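Home Archive Notes Search Older Newer

February, 7:40 in the morning

Started with the paper. The left wall had lifted at the bottom corner again overnight, a flap the length of my thumb. I slid a palette knife behind it, scraped out the old paste, and rubbed the patch down with 400 grit until the glaze was gone. Second attempt with the Skestura paste, mixed thicker than the packet says. Pressed it with a dry cloth, held it under a strip of baking parchment and a clamp, and left it until after breakfast. It was flat when the clamp came off. I will look again tonight before believing it.

The paper itself I have no complaint about. Dilek Altıntaş chose it from the end-of-roll bin at Başaran, over my preference for plain gray. The dark ornamental bands are useful in practice. They give three walls a level to read against, and the eye picks up a crooked edge on a banded wall much sooner than on a plain one. The cost is that every length has to be cut to match at the corners. I trimmed the back wall short on the first try and had to begin again from a new length. There are 4 offcuts left in the tube, none of them long enough for a full wall but all of them good for patches. Wrote "walls" on the tube so it does not get used for drawer liners.

Worktop next. Wiped the beige marble with a damp cloth and one drop of dish soap, then a clean cloth, then left it alone. Plado sells a spray for this kind of surface and I have stopped using it. It left a film that showed up as streaks whenever the light came in low, and small things slid on it more than they should. Plain water and soap do the same job. The mottling hides dust well, so I have to clean by schedule and by touch. By eye it always passes.

Then the loose items. I keep putting off a rule for these. The calculator ended up at the front right corner on the metal floor, and the marker with the red cap lay at the front left by the circuit board, at an angle, where I must have put it down after marking the last length of paper. Neither has a home. The marker should go in a cup. The calculator I use for cutting lengths, so it stays within reach, but it could live on the shelf with the tape.

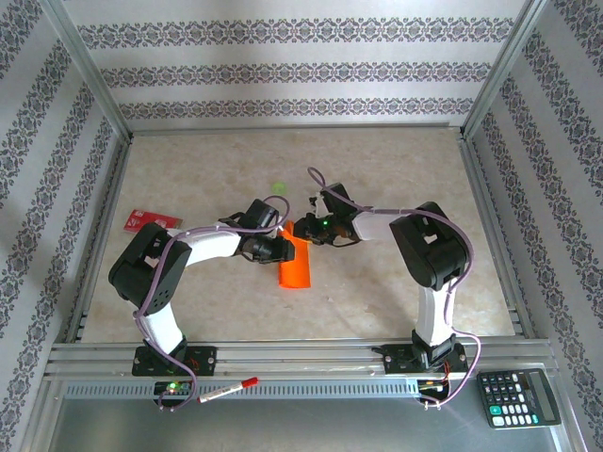
Tuncay Tekin came by in the middle of the morning to return the long straightedge and stayed for tea. He checked the back wall with it, unasked, and found the bands drop by 2 millimeters from one end to the other. I had measured this on the day and decided to accept it. He thinks I should have hung from a plumb line at the center and worked outward. He is right for a room. For a wall this short I still think working from one corner is faster, and the error does not have space to grow. We did not settle it. He took the smaller clamp away with him, so that is now on his side of the ledger.

He also asked why I had kept the joint between the paper and the worktop bare. I had meant to run a bead of sealant along it. The argument for it is water: anything wiped toward the wall gets under the paper's lower edge, and I suspect that is exactly how the left corner lifted. The argument against is that sealant picks up dirt and turns a different beige from the one it started as. Bredia has a clear one, low gloss, peelable if it goes wrong. Put it on the list. Until then, wipe toward the front.

Later in the day the light was better and I went over the surface once more with my fingertips. One rough spot toward the back, dried paste, came off with a fingernail. Nothing else. I had worried about scratches from the knife after the wall repair and could not find any.

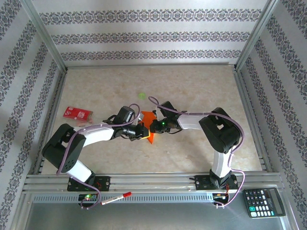
Orange piece at center, red box with the white label to the left.

On color, for when the next length of paper is bought. The orange reads very clearly on the beige. So does the red. The light green is weaker: against the pale surface it goes soft and I have to look for it. If I ever change the worktop I would go slightly darker, a gray beige, and keep the walls as they are. Dilek says the opposite, that the table is fine and the dark bands are too heavy for such a small space. She did pick them. I wrote both opinions on the inside of the cupboard door, where the paste ratio is also written.

Spent the last part of the afternoon on the shelf. Cut a strip of scrap to stop the tape rolls from falling off the end. Drilled it, screwed it, checked it with the level. Took far longer than it should have because the short screws were in the tin marked "long."

To buy: clear sealant, a cup for markers, blades. To do: relabel the screw tins, get the clamp back from Tuncay, find out if Başaran still has the same roll.

Checked the left corner at 4 and again after supper. Still down. The parchment had stuck slightly at one edge and left a dull mark, which came off with a damp cloth. Paste jar rinsed and upside down by the sink.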